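October 6, 2026
Prasanna Wijesinghe

Handheld collection, rules of practice, second pass. Gotlow wants one page they can pin up before the November block. Working notes first, page later.

Went through the Nunovero batch. 119 episodes logged, 105 kept. The 14 rejects fall under rules we already had and did not enforce:
marker plate out of view for more than a second, 8
start pose not held, 4
second person's hand inside the work area, 2

Start pose. Current wording is "hold still briefly," which every operator reads differently. Change to: both grippers in front of the body, fingers open, plates facing the head camera, held for 3 seconds before the first move. Same at the end. An episode with no end hold gets cut at review and cannot be patched.

Plates. Fixed to the gripper body, flat, no tape over any part of the pattern. If a plate is knocked, stop and rerun the calibration clip. Do not bend it back and carry on. Bạch asked whether a scuffed plate is acceptable. Only if it detects at both ends of the table in the check script. Write the result in the log either way.

Table. Cleared between tasks. Objects for the next task stay off the surface until the start pose is done – Virnari setup notes say the reverse, so theirs need correcting. I will send the change.

People. One operator per table edge. Anyone opposite stays back from the edge and keeps hands down until the end hold.

Cables. Still the weak point. Floor runs go outside the standing area, never between the operator and the table. Gripper cables get a strain loop at the wrist. Check for snagging at full reach before recording.

Breaks. Limit of 4 tasks per operator, then swap. Drift in the grip angle was plain in the fifth and sixth tasks of the Nunovero batch.
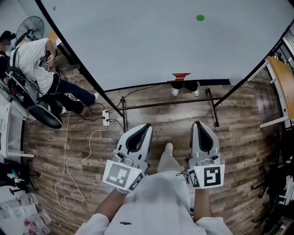

Does a dropped object end the episode?
Keep recording if the object lands on the table and the operator can pick it up with the gripper. If it lands on the floor, go to the end hold, stop, and log it as a drop.

Open items:
- agree on the log code for drops, currently two in use
- light level limit for marker detection, not measured yet
- whether the end hold can be shorter than the start hold. Bạch thinks so. Needs a test on old episodes before it goes on the page.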